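Court reporter wanted for military and criminal cases, Mustdale office

The Holline news desk is looking for one reporter to follow trials at the district court in Mustdale and at the garrison court in Vatbridge. The work starts in November and the contract is for 16 months, with a trial period of 6 months.

You will sit in the courtroom during hearings, read the charge papers and write a clear story the same afternoon. Most hearings begin at 9 a.m. Some cases are short, but a trial for assault or manslaughter can take up to 84 hours in court, and we wish that the same person follows it from the first day until the sentence.

We expect that you have worked at a newspaper, a radio station or a news agency, and that you know what may be published about a victim, a witness or a minor. Good notes by hand are necessary, as recording is not allowed in either court. A driving license is needed for Vatbridge.
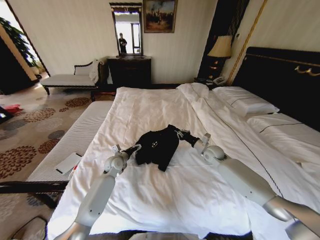 Do I need a law degree to apply?

A law degree is not required. We give two weeks of training in court procedure, and our legal editor, Helmi Rautiainen, reads every crime story before it is published.

The salary follows the desk's pay table for reporters, and evening work is paid separately. Travel between the two courts is paid by us. Your desk will be in room 403 of the Kemppainen building, together with the local news team.

Please send a letter of one page, your CV and two published articles to Raimo Mäkelä, head of the news desk. At least one article should be about a court case or a police matter. Write "Court reporter" in the subject line. Interviews are held in Mustdale, and the travel costs of invited persons are paid.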